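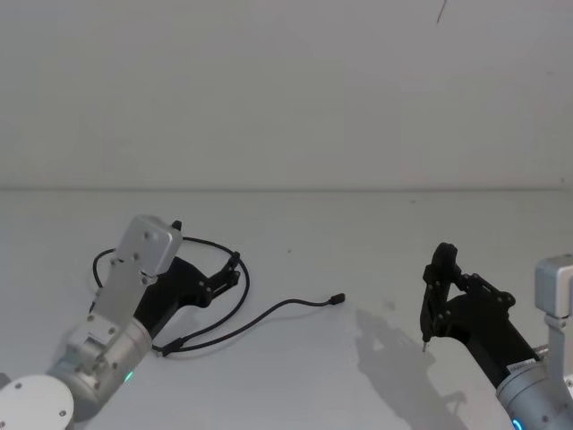

The publication of a new processor review is usually followed by a week of comparison charts, and the Stoltine 9 has been no exception. I have read most of them with interest. My own concern in this post is narrower: how the chip behaves in a laptop that is used all day, away from a desk, by a person who writes for a living.

The machine in question is the Fomitz notebook, which I bought in April to replace a Caron of considerable age. The Caron remained serviceable, but its battery no longer lasted a morning, and the cost of a new one could not be justified.

## Battery life

I kept a record of each full discharge. With the screen at half brightness and wireless switched on, the Fomitz ran for 500 minutes in its best session and 267 in its worst. The poor result came on a day of video calls with Léonie Huet and Pascal Mallet, during which the fan was audible throughout.

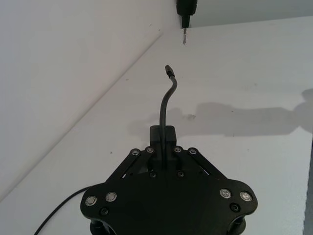

The difference between those two results is larger than I had expected. Pascal, who owns the same model, obtained a longer time on calls after he had turned off background blur. I have since done the same and would recommend it, although I have not yet repeated the full measurement.

Standby is a separate matter. The laptop loses very little charge overnight with the lid closed -- less than the Caron did when it was new -- and wakes without delay.

## Heat and noise

Under light work the case stays cool and the fan does not run. Exporting a long document with many photographs is enough to start it. The sound is low in pitch and I do not find it tiresome, but Eugénie Lebrun, who shares my office, has asked that exports be left until after lunch.

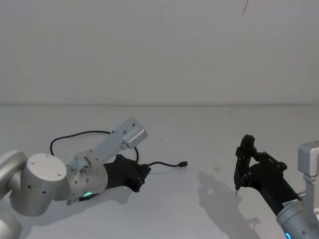
## Software

The Ikero utility supplied with the laptop offers three power settings. I have left it on the middle one. The lowest setting makes scrolling uneven in large spreadsheets, and the highest brings the fan on too readily. An update of 221 megabytes arrived last month and moved the battery limit to a different menu, where it took me some time to find it.

Baptiste Poulain has asked whether the memory can be replaced by the owner. It cannot; the storage drive can.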